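哑光浅色桌面怎么擦,抹布怎么叠怎么洗(长文,赶着写的)

作者:Izzati Chin
分类:家务 / 桌面 / 布

先说急的。桌上刚洒了东西的人,别往下翻了,先做这个:

干布盖上去,按住,别来回抹。等布吸饱了,提起来,换一面,再按。吸到差不多了再拿湿布擦。好了,可以慢慢看了。

这篇十一月就开始写,中间断了好几回,所以前后口气不太一样,凑合看。起因是搬进 Noscombe 那边之后换了一张米色的大桌子,Ilow 的,哑光面,摸着很舒服,看着也舒服,就是难伺候。以前那张深色亮面的,随便拿块什么一抹就完事,换成浅色哑光之后照老办法擦,擦一遍花一遍,侧着光一看全是一道一道的。折腾了一阵子,总算摸出一套,写下来,省得每次有人问我都重新打一遍字。

适用:米色、奶油色、浅卡其、浅灰这类哑光桌面。贴面的、喷漆的都行。
不适用:上木蜡油的实木,石头,玻璃。石头那个我真不懂,别问。

一、先备东西

布。重点就是布,后面会讲很多。
喷壶一个,喷出来要细雾的那种,能调就调到最细。
中性洗洁精,或者专门的清洁液,我用的是 Olteanu 的,没味道,用什么其实差别不大。
白橡皮一块,学生用的那种,擦铅笔印和鞋印一样的黑道子。
一个盆。
晾布的地方,要通风。

不用备的:魔术海绵(后面说为什么),钢丝球,酒精湿巾,含蜡的家具喷雾,鸡毛掸子。含蜡的那个特别提醒一下,喷上去头一天亮亮的挺好看,然后就开始粘灰,一块亮一块哑,像脸上出油。要去掉还得费半天劲。

布我一次买了12块,Plilska 那家的,浅色居多。有人会问要这么多干嘛,因为洗的时候凑一盆洗,不用天天洗。少买也行,就是洗得勤一点。

二、挑布

这个问的人最多,写细一点。

颜色。擦浅色桌子,用浅色布。深色布新的时候会掉色,一掉就掉在桌上,米色桌面吃了色非常显眼,我吃过红布的亏。浅色布还有个好处,脏没脏一眼看出来,擦完翻过来看看,灰的就是还没干净,得换面。白的也行,就是洗着洗着心里难受,永远洗不回那个白。我现在偏爱浅灰、浅蓝灰,脏了看得见,旧了又不那么扎眼。

厚薄。太厚的拧不干,太薄的兜不住水。怎么判断:对折再对折,捏在手里,能捏住、不顶手,就差不多。毛巾那种厚度偏厚了,擦碗布那种偏薄,中间那档最好。

毛不毛。短毛的、平织的都可以。长毛的别用来擦湿,掉毛,毛粘在湿桌面上,干了之后一根一根的,你得再擦一遍干的才弄得掉。长毛的拿来掸灰还行。

边。看一眼包边,有的包边用的线很硬,擦的时候那条硬边在桌面上拖,哑光面会被拖出细细的亮线。就是磨亮了。磨亮了是回不去的!所以硬包边的要么拆了,要么折进里面去,叠的时候注意。标签也一样,先剪掉。剪标签别剪到线头。

大小。摊开比手掌大一圈半以上,能叠出好几面来。太小的叠一下就没了,等于只有一面可用,跑水池跑断腿。

旧T恤剪的行不行?行。纯棉的,洗过很多遍的那种最好,软。但要把有印花的部分剪掉,印花会刮,还会掉胶。旧牛仔裤不行,旧浴巾勉强。

三、新布先处理

新布直接上桌是很多人第一个坑。

1. 剪标签,翻一遍看有没有线头,有就齐根剪,别扯。
2. 单独泡一盆温水,一点点洗洁精,泡着去干别的。
3. 回来看水。水有颜色就倒掉再泡,一直到水清。
4. 搓几下,过清水,拧,晾。
5. 干了之后抖一抖,再用手掌从头到尾撸一把,把浮毛撸掉。

千万别放柔顺剂。柔顺剂会在纤维外面裹一层,布是软了,可是不吸水了,擦桌子的时候水在桌面上被推着跑,就是不进布里。然后那层东西还会蹭到桌上,一道一道的,很多人说"我家桌子怎么擦都花",十有八九是这个。已经放过的,热水加一点洗洁精多泡几回,能救回来大半。

新布头几次用,先擦不要紧的地方,窗台啊,柜门啊。用过几回顺手了再上桌面。

四、叠布

别嫌烦,叠这一步省的就是后面的事。

抓成一团去擦,受力的地方就那么几个褶子尖,别的地方悬空着。于是有的地方擦到了有的没擦到,压得重的地方还会磨亮。叠平了,一整面贴着桌子,力气是匀的。

叠法:

布摊平,抚一下。
左边折到右边,对齐。
下边折到上边,对齐。
还大就再折一次,折到跟手掌差不多。
硬边都折到里面,外面露出来的应该是折痕,光的。

这样叠完,外面有两面能用,用脏了翻开换里面那一面,再翻,再换。一块布翻着用,能擦完一整张大桌子不用中途去洗。一定要记住翻,不翻就等于把刚擦下来的灰再涂回去。

手怎么放:四指并拢按在布上,拇指扣着边,手掌放平。别用指尖戳着擦。遇到顽固的那一点可以两指隔着布按住,转小圈,但力气要轻,转几下抬起来看看,别闷头一直转。

布滑来滑去抓不住的,多半是太湿了,或者叠的层数太少。

五、干擦一遍

所有人都想跳过这步。别跳。

桌上的灰、饼干渣、橡皮屑,一碰水就变成泥,湿布一推,泥在哑光的细纹里一抹,就进去了。浅色面最怕这个,时间长了整张桌子发暗发灰,你还以为是旧了,其实是脏。

东西先清走。杯子、本子、充电线,能搬的都搬,搬不动的至少挪一半,擦完一半再挪回来擦另一半。留着一堆东西绕着擦,绕出来的边界以后会看得见的,真的,我那张桌子上有过一个花瓶底的圆印子,就是绕出来的。

然后干布,叠好,从远的那边往自己这边收,一道挨着一道,稍微压一点边。到桌沿的时候别往地上扫,用另一只手或者一张纸接着。嫌麻烦的话吸尘器小毛刷头先过一遍,也行,毛刷头得是干净的。

桌上有干掉的硬渣,饭粒、胶点那种,先别用布蹭。滴一滴水在上面等它软,再用指甲盖隔着布轻轻推。用刀片的请自重。

六、配水

我的配法,一壶水540毫升,洗洁精两滴。就两滴。多了全是沫,过不干净,干了以后一层膜,手摸上去涩涩的。

喷壶摇一摇就行,不用使劲摇,沫太多喷不出来。

水温:常温。冬天手冷的话用温的,别用烫的,有些贴面的边是胶粘的,烫水老是往缝里渗,时间久了会翘。

要不要加白醋?网上都说加。我不加。平时的灰和手印用不着,醋味还得散半天。小苏打也别加,小苏打是粉,没化开的颗粒在哑光面上就是砂纸。

配好的水别放太久,用完再配,壶嘴堵了用温水泡一泡。

七、湿擦

重点:喷在布上,不要喷在桌上。

喷桌上会有水点,大的小的,布没推到之前它就已经在那里坐着了,干得快的天气里会留印。而且水容易跑进桌沿和接缝。喷在布上,喷两三下,用手捏一捏让它匀开,布摸着是潮的,捏紧了不滴水。这个潮度是关键,宁可干一点。

1. 桌子在脑子里分成几块,从离自己最远那块开始。
2. 直着擦,来回一趟叠着半个布宽往旁边挪。别画圈。画圈的痕迹在侧光下最明显。
3. 擦完一块翻一面。
4. 紧跟着用干布顺着同一个方向收一遍,别等它自己干。自己干的水有水印,哪怕是纯净水也有。
5. 下一块。
6. 最后是桌沿。桌沿最脏,胳膊天天靠着,油。用布包住桌沿,拇指在上面四指在下面,捏着从一头拉到另一头。拉完看看布,会吓一跳。

如果桌子表面有方向(仔细看有的有细纹),顺着纹。看不出来就顺着长边。

擦到中间够不着的,绕到对面去擦,别趴上去,趴上去袖子扣子拉链全在桌上划。手表、手链先摘。

擦完蹲下来,眼睛跟桌面差不多平,对着窗户那边看一下。有花的地方现在再补最容易,用几乎全干的布,轻轻在擦一遍就没了。等过了夜再补就费劲一点。

八、浮起来的布,捏出来的折

单独讲一下"捏折"这个动作,因为光看字总有人问我什么意思。

有些小地方,比如桌面和墙的夹缝边上、显示器脚旁边、一条干掉的酱油线,整块平布够不着或者面太大。这时候把布松开,不用重新叠,就从中间捏起一折,让那一折立起来,用捏住的那一小条去对准脏的地方。其余的布就让它皱着堆在旁边,不碍事。捏的那一折压到桌面上,顺着一个方向推,推完松手,换个地方再捏一折,就又是干净的面了。

好处是准。坏处是受力集中,所以轻一点,别来回蹭。

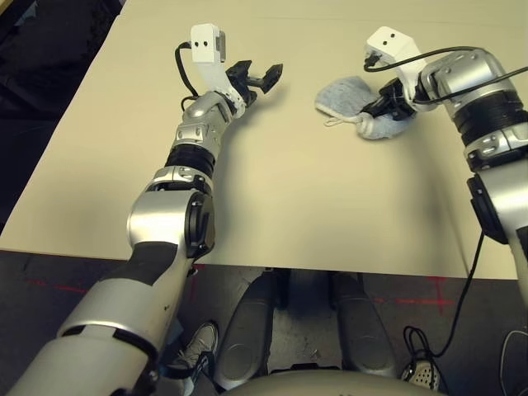
浅蓝灰色的布,捏住一折压在米色哑光桌面上,其余部分随它皱着。

捏的位置别太靠边,靠边容易一扯整块跟着跑。也别捏太厚,捏一大把等于又回到一团抹布。大概捏起来的厚度跟一根筷子差不多就够用了。

捏完用完,布要抖开再叠,别直接揉成一团扔那儿,皱着干了以后折痕里的脏会印住,洗都不好洗。

九、各种脏,速查

手印、胳膊印:潮布一遍干布一遍,就没了。没了又有,正常,夏天尤其。

茶渍咖啡圈:刚落下的吸掉就行。干了的,潮布盖在上面捂一会儿,捂软了再擦。老的圈要多捂几回,别急着上力气。捂的布用白的或者浅色的!(见第二节我的红布)

油:洗洁精直接点一滴在潮布上,擦那一小块,然后一定要用清水布过一遍,再干布收。清水那遍不能省,很多人省了,于是那块比别处涩,粘灰,过几天出来一个灰印子。

圆珠笔:看运气。先洗洁精,不行再说。酒精能弄掉,但哑光漆面有的会被弄花,要用就先在桌子底下或者靠墙那边试一小点,等干了再看。没试就上去擦的,花了别来找我。

铅笔、黑道子:橡皮。轻轻擦,橡皮屑吹走,再潮布。

胶带印:吹风机低档吹暖,拿一截新胶带去粘旧胶,一下一下地粘,粘到差不多了用潮布。别抠。

蜡烛油:等它硬,用塑料卡片平着推,卡片别立起来。剩的薄薄一层用纸盖上温温地捂,纸会吸走。

酱油、咖喱:快。越快越好。咖喱干在米色桌面上我没有成功过一次完全弄掉的,淡了很多,但那块黄的还在,现在上面压着一个杯垫。

头发:最后的干布会带走大部分,剩下的手指沾点水按起来。

为什么不用魔术海绵:它是靠磨的。亮面你看不出来,哑光面磨了就发亮,一块一块的亮斑,侧光一看全在。真要用,只用在桌腿上。

十、洗布

用完当场冲一冲,拧一拧,挂起来。就这么一句话,做到了后面都好办。

凑够一盆了再正经洗:

擦桌面的跟擦灶台、擦地的分开。绝对分开。我是按颜色分,浅蓝灰和浅灰的只上桌面,深色的去厨房和地上,这样家里谁来拿都不会拿错。
先冷水过一遍,把浮灰冲掉。
温水加洗洁精或者普通洗衣液,一点点,泡大约2小时。
泡完搓折痕的地方,脏都在那儿。
过清水,过到水不起沫。
拧干,抖开,抖得响一点。
挂起来晾,别叠着晾,别搭在暖气上烤到发脆。

机洗可以,装网袋,别跟毛巾和毛衣一起,会粘一身毛。不放柔顺剂(说第二遍了)。烘干低温,烘完掉毛反而少一点,但我一般懒得烘。

有味道了:八成是没晾干就叠起来了。重新洗,热水泡,然后一定要晾透。还有味道就降级去擦地。

什么时候该退休:摸着硬了,吸水慢了,边散了,或者上面有洗不掉的硬点。硬点最要紧,胶啊油漆啊那种,一旦有了就不能再上桌面,会划。退下来的擦鞋、擦自行车、垫花盆,再不行就扔。

十一、收布

抽屉里立着放,跟文件一样,叠成小方块竖着插,一拉抽屉全看得见。平着摞的话永远用最上面那几块,底下的两年都翻不到一次。

洗好的从后面放进去,用的时候从前面拿。轮着用,旧得匀。

叠的时候顺便检查一眼,有硬点的、散边的当场挑出来。

喷壶跟布放一起。放两个地方的结果就是找到布找不到壶,找到壶布又不知道哪去了,然后就用袖子了……别用袖子。

十二、多久擦一次

吃饭的桌子,每顿吃完潮布一遍干布一遍,很快的。
写字的桌子,看着灰了就干擦,隔几天湿擦一次。
做手工的,做完就擦,胶和颜料都不等人。
客人来之前不要临时大擦,擦完还没干透就摆东西,杯底一圈印。提前一点。

整套大擦(搬空、干擦、湿擦、清水、收干、桌沿、桌腿)我是换季的时候来一回,顺便看看螺丝松没松。桌腿底下的毡垫也翻过来看一眼,里面嵌了沙子就换,嵌着沙子拖来拖去地板遭殃。

十三、留言里问得多的

问擦完发白是怎么回事。洗洁精多了没过清水,或者水硬。清水潮布过一遍,马上收干。还白,换纯净水配一壶试试。

问擦完有地方深有地方浅。没干,等一等再看。等完了还是深,那是油,按油那条来。

问能不能打蜡。哑光的不要打。打了就不哑光了,而且打不匀。

问能不能铺桌布一劳永逸。能铺,但底下也要定期掀开擦,渣子掉进去在里面磨,掀开的时候更难看。透明软胶垫尤其小心,夏天会粘住,撕起来带一层的都有。要铺就铺布的,透气。

问一次性湿巾。出门可以,在家别天天用。里面的东西干了留膜,膜上粘灰,再用湿巾擦,再留膜。真用了就补一遍清水布。

问左手右手。随便!顺手就行。我是右手拿潮的左手拿干的,一前一后跟着走,快很多,刚开始会打架,擦几次就顺了。两手同时来的话潮的那只走前面,别反了,反了就白收了。

问布要不要烫。烫它干嘛。

问买哪家的布。我的是 Plilska 的,但照第二节挑,哪家都行,没必要专门去找。

问小孩能不能帮忙。能,给一块小的干布,让他擦桌沿和椅子面。喷壶别给,给了就不是擦桌子了。

问桌子上已经磨亮的地方怎么办。没办法。认了,或者铺个东西。以后轻点。

十四、赶时间版

给实在没空的,抄下来贴柜门里面:

清东西
干布,远往近收
喷布不喷桌
直着擦,不画圈
擦一块翻一面
干布跟着收
桌沿捏着拉一遍
布冲了拧了挂起来

我自己急的时候省的是第一步,东西只挪一半。干布那步真不能省。

桌腿和桌底下的部分等有空再补一篇,桌底下那个胶条怎么清我还在试,目前试了两种都不太行。有办法的留个言,谢了。

更新:有人提醒第六节没说容量小的壶怎么办。壶小就蘸,筷子头蘸一点点洗洁精进去搅一搅,够了。另外第三节的泡水那步,棉布头一回可能要多泡几遍才清,别泡一遍就以为好了,我那块红的就是这么来的。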